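Snack boxes are back for September

Dear all,

The kettle has been on since half past eight, the good scissors have gone missing again, and I have been asked to write a few words about the snack boxes before the newsletter goes off to be printed. I shall try to keep it to a few words, though those of you who have read my pieces before will know how that tends to go.

For anyone who has joined us over the summer (and a very warm welcome to you!), the snack boxes began as a bit of a whim. Kazuhiro Onishi had come back from visiting his sister with half a suitcase of things to nibble, far more than one household could sensibly eat, and he put them all in a cardboard box by the tea urn at Talpur House with a note saying "please take two". By the end of the afternoon there was only the note left. The next month somebody else brought a box, and then Parveen Marwat brought two, and before long we had people ringing up to ask whether their aunt in Granar could have one sent over. Last year we packed 282 boxes between us, and I still find it hard to believe when I look at the size of our table.

This autumn we are hoping to do a few more. We have 41 names on the list already for the first round, most of them people who had a box last time and wrote to say how much they enjoyed the surprise of it, and there are still places if you know someone who would like one. New neighbours, students away from home for the first time, anyone who has been poorly, or simply somebody who likes a crunchy thing with a cup of tea – they are all welcome, and you don't have to give us a reason.

Now, to the contents. We have always tried to put in a mixture, and the noodle snacks remain the thing people write to us about most. I had never had them before Kazuhiro's famous suitcase and I am afraid I now buy them for myself and hide them behind the flour. Then there is usually a bag or two of something savoury, and a good handful of wrapped sweets to fill up the corners. The purple ones have become rather a favourite, and I am told that my own grandson goes straight to the bottom of the box for them and leaves the rest for his mother.
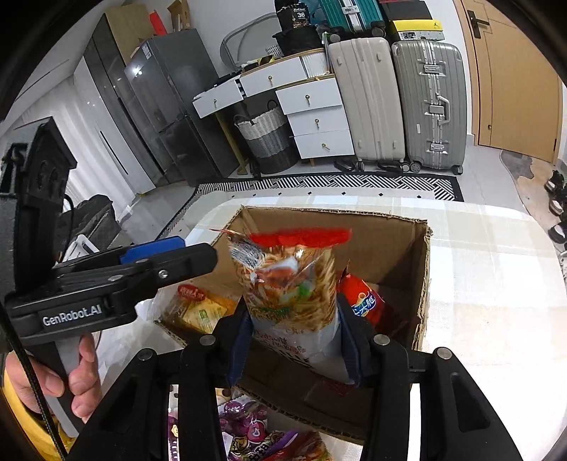
Travitz Road Neighbours' Club – Kitchen and Parcels Group

Parveen has been packing for longer than most of us and has very firm views on how it should be done, which I will pass along as best I can. Tall packets go in standing up, so that whoever opens the box can see what they have got without tipping everything out on the carpet. The big glossy bags go along the side, and you mustn't squash them flat to make room, however tempting it is (I have done it, and I was spoken to). Small packets go next, wherever there is a gap, and the sweets go in last of all. If you have laid your sweets out on the cloth beside the box before you begin, you will find it goes much more quickly than rummaging in a carrier bag every time you want one.

We are not at all fussy about the boxes themselves. A plain brown one that has already had one life is perfectly good, and if the top has gone a bit ragged where somebody pulled the tape off, well, it will hold a packet of noodles just as nicely. What we do ask is that the bottom is sound. We had a sad business on the steps last winter with a box that looked splendid from above, and I was picking boiled sweets out of the flower bed until it got dark.

Cardboard is, as it happens, the thing we are shortest of. If you have had anything delivered lately and the box is still sitting in the hall, please bring it along. Something you could carry comfortably under one arm is the right sort of size. The people at Tirier, the stationers on the corner, have kindly said we may have their old ones too, but they do tend to be long and thin and we have yet to find a snack that suits them.

As for the snacks, anything sealed and well within its date is gratefully received. Please leave things in their own packets with the labels on, even if the label is in a language you don't read yourself. Between us we can usually manage, and Kazuhiro is very patient about being handed things and asked what they are. He has made us a little notebook of the ones that come up again and again, with a line on what each tastes like and whether it is hot. His idea of "a little bit hot" is not quite the same as mine, so do be warned!

If shopping is difficult, a small contribution in the tin is every bit as helpful. We raised 856 pounds that way last year and it all went on snacks, tape and postage, apart from one new tablecloth, the checked one, which I chose and of which I am very fond. Please do put a saucer under your cup.

Packing starts at two o'clock and we generally go on until four, with a pause for tea somewhere in the middle that has been known to become the main event. You are welcome for ten minutes or for the whole afternoon. Come in by the side door, as the front one sticks in damp weather, and hang your coat on the hooks past the noticeboard.

Names for the list should go to Parveen, either in person or on a slip of paper in the blue folder by the hatch. Please write the address clearly and mention anything the person can't eat – nuts especially, and also shellfish, as it turns up in more savoury snacks than you would expect. Boxes and tins of anything can be left with me.

And if you have borrowed the good scissors, the ones with the orange handles, I should be so glad to have them back before we start.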